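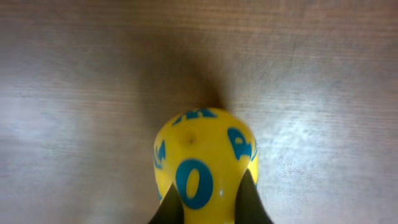 Letter die pick and place - teleop or hand guiding for the demos?

plarkport_pete
Hi all, long-time reader and not much of a poster, so please be gentle. I've been teaching our little arm to pick up a yellow letter die and set it down in a shallow tray with a chosen letter facing up. The picking half is coming along nicely but the turning half is driving me up the wall. I've recorded 175 demonstrations so far, all by remote control with the leader arm on the bench beside me and the wrist camera feed on a monitor, and I'm wondering whether I should bin the lot and start over by taking hold of the arm and moving it myself. The grip in the photo is a fairly typical one for me, fingers in low from either side with the O toward the camera. What do people prefer for something this fiddly? Cheers, Petronella

Flanden
Welcome Petronella! Lovely colour on that die, by the way, you couldn't ask for a better contrast against the wood. Don't bin anything yet. I did a similar job last winter with wooden beads and went the hand-guided route, and I'd do the same again, as you feel it in your own wrist when the fingers have seated properly. With a leader arm you're going on eyesight alone unless you've got force feedback, and most of us at the hobby end haven't. My bead policy behaved itself after 335 demos, so you may simply be a bit short.

lachlan_yule
Going to disagree with Flanden here (in a friendly way, we've had this one out before). If your policy is going to look through the wrist camera, your demos should be made looking through the wrist camera. When you hand-guide, you're standing there with two good eyes and a whole head you can tilt, and you'll happily do things the camera has no hope of seeing. Plus your forearm ends up in half the recordings. I threw out a full weekend of work once on account of my own sleeve.

Flanden
Fair point about the sleeve. But you can hand-guide first, save the joint positions, then play the motion back with your hands out of the way and record the video on the second pass. That's how I did the beads. It takes twice as long, I'll grant you, and you have to put the object back where it started, so tape a little corner on the table.

lachlan_yule
Works for beads. A die with that many facets won't sit the same way twice when the fingers close, so your replay goes off on its own adventure.

MiloszL
Looking at the photo, I'd worry more about the light than the method. There's a big soft shadow running up the table from the top of the die, and the wood on both sides is washed out nearly to silver. There's a bit of glare beside the O as well. If your lamp shifts between sessions the policy will notice, even when you don't. My sister Wanda and I share a bench and we lost most of April to a desk lamp that one of us (no names) kept nudging. We clamped it, hung some baking paper in front, and things settled down a treat.

The other thing is which letters you can read once it's gripped. I can make out the O and the P easily enough, but the one at the far rim could be an M or a K for all I know, it's so squashed by the angle. If you're asking the arm to turn the die to a letter on that far side, it's working from very little. Have you got a second camera?

plarkport_pete
Oh that's a really good observation, thank you Miłosz. No second camera at the moment, just the one on the wrist. I know which letter is where because I've handled the thing so much, and I suppose I've been steering from memory without realising it! So the arm is being shown a move it can't see the reason for. I feel a bit silly now.

lachlan_yule
Don't feel silly, every one of us has done it. Try this: put a cloth over the arm so you can only see the monitor, have somebody else place the die, and do ten. Whatever you can't manage, the policy won't either.

Dudek
Bit of a contrary view from me. I don't think you want one demo for the whole job. Split it. Record the pick as its own task, then a "show me" move where the arm lifts and pauses, then the placing. If the wrong letter is up, put it down, let go, come at it from another side and pick again. Regrasping is dull to demonstrate but it's very teachable, and you can do it by teleop or by hand, I don't reckon it matters much. I've got 372 regrasp demos of a foam block and it's easily the most reliable thing my arm does.

Flanden
I'd still say it matters, Dudek, but the splitting is good advice.

Eltero
Joining in from the classroom side of things. We let the Year 9s teleoperate and the biggest gain came from making them slow down at the close. Kids (and grown-ups) snap the fingers shut, the object skids, and the demo still gets kept as it got there in the end. We ask for a two-second hover, then close, then another pause before lifting. The recordings get longer but they're far easier to learn from. Petronella, how quickly do you close?

plarkport_pete
Quickly. Guiltily quickly, now that you mention it. And yes, I've kept plenty where the die scooted along the table first.

Eltero
I'd weed those out before recording anything new. You might find you've got a decent set hiding in there.

MiloszL
Some of the scooting ones are worth keeping if you recovered well, though! An arm that has only ever been shown perfect picks has no idea what to do after a fumble. I'd keep the tidy recoveries and drop the lucky ones.

lachlan_yule
Agree with that, and it's not often I agree with Miłosz.

plarkport_pete
You're all very kind, and I've got pages of notes. I'm sticking with teleop for now - sorry Flanden - but I'm going to try the hand-guided replay for the tray placement, where the die should already be settled in the fingers. The lamp is getting clamped tonight. I did the cloth trick over lunch with my neighbour Igor placing the die, and I managed four out of ten, with every miss on a letter at the far side. A second camera is on the list.

Flanden
No offence taken. Post the tray results when you have them, and tell us how high you've set the camera above the fingertips, I'm rebuilding my own bracket and could do with a number to start from.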